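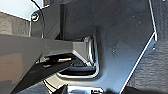
Dark and smooth, with a rounded recess in the middle.

**1/** OK, a few of you asked how the dark kitchen is holding up now that we've lived with it for a while, so I'm doing a thread. Short version: I love it, and I also own way more cleaning cloths than I did a year ago.

**2/** Background for new folks. Old kitchen was cream everything, with those raised-panel doors that collect gravy in the corners. I wanted flat, dark, no knobs. My sister said it would feel like cooking in a cave. (She has since asked me for the paint color of the walls, so.)

**3/** We got two quotes. Skinner came in high but would do the whole job. Fudosa was cheaper for the doors alone and left the fitting up to us. We went with Fudosa and hired Lorna MacAulay to hang them, and I would hire her again to hang anything, including a picture frame.

**4/** Let's talk dust! People warn you about fingerprints and then forget dust completely. Our window faces west, and at 6 pm in July every flat dark thing in that room looked like I'd sifted flour on it. Cream doors hide dust. Cream doors hide everything except gravy.

**5/** Fingerprints aren't as bad as I feared on a matte finish. Grease is another story. The door next to the stove gets a wipe every night, the rest get one when company's coming.

**6/** What works for me: a barely damp cloth, then a dry one right behind it. One drop of dish soap in a bowl of warm water for the stove side. I tried the Plolico spray everyone raves about and it left streaks on mine, but my neighbor swears by it, so maybe test it on a door you don't look at much.

**7/** On skipping the knobs: I thought I'd miss them and I don't. My hip does not miss them either. But you do need to clean inside any grip or cutout, and a cloth just slides past the curve. I use an old soft toothbrush. Takes a few minutes and it's kind of satisfying with a podcast on.

**8/** Scratches. We've got one, on the pantry door, from my own belt buckle while I was reaching for the slow cooker. It shows up pale against the dark and my eye goes straight to it every single morning. I bought a touch-up pen for 17 dollars and haven't had the nerve.

**9/** Light matters so much more than the door color. We put 620 dollars into lights under the uppers and a bigger fixture over the table, and that was the money that fixed the cave problem. If your budget's tight I'd do the lights first and live with the old doors another year.

**10/** Would I do dark again? Lowers yes, for sure. Uppers, I might go lighter, or do open shelves on the window side. My husband would change nothing, but he also doesn't do the wiping.

**11/** Someone asked about the counter. It's the same one we had before! Plain, pale, a chip by the sink. We'll get to it when we get to it. Next up is the laundry room, and yes, I already have Lurnden samples taped to the wall in there. Send me your opinions on green.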